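Groviddale talk, Fri 22 November. Keep it short, up to 86 in the room and lunch straight after

Start with the table. Everyone wants to talk blocks, table comes first. White top, plain, no pattern. Shows every scuff, fine, wipe it down before you start. Ours at Felitz got wiped when someone rememberd.

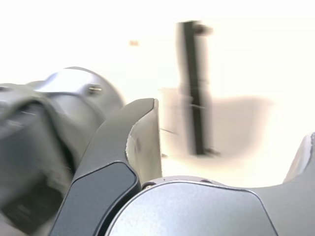 Then light. Flat and bright, no lamp to one side. Merrick had a lamp, long shadows, people kept misjudging edges – tell the lamp story but FAST

Blocks next. Plain colours, no letters, no faces. Worn corners ok, swap them when they start to rock. Kit list is on the Tinano handout, don't read it out

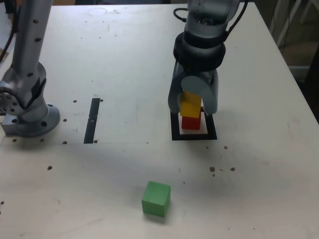

Stacking order. Say it out loud before anyone touches a block: which goes down first, which goes on top. 1,708 stacks in the Tinano log and most of the arguments in the margins are over order. Pause here. 2 questions max, then move on

Tape. Black on white, nice and thick, corners pressed down properly. Old tape lifts and then your square is not a square. Measure it once, write the size on the underside of the table
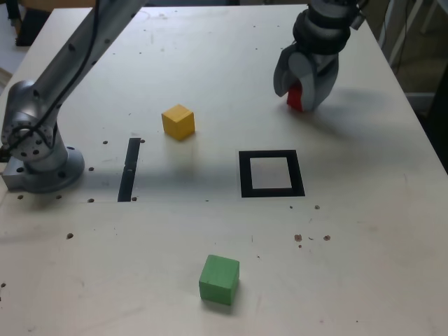
Target square needs to read from the back of the room. Ask them where the build goes. They'll all point at the black outline, even with nothing in it and the yellow cube sitting off to one side. So you don't need a label. No label!! Merrick put a label on theirs and it peeled.

Clearing up – blocks back in the tub, tape stays down till Monday. Handouts by the door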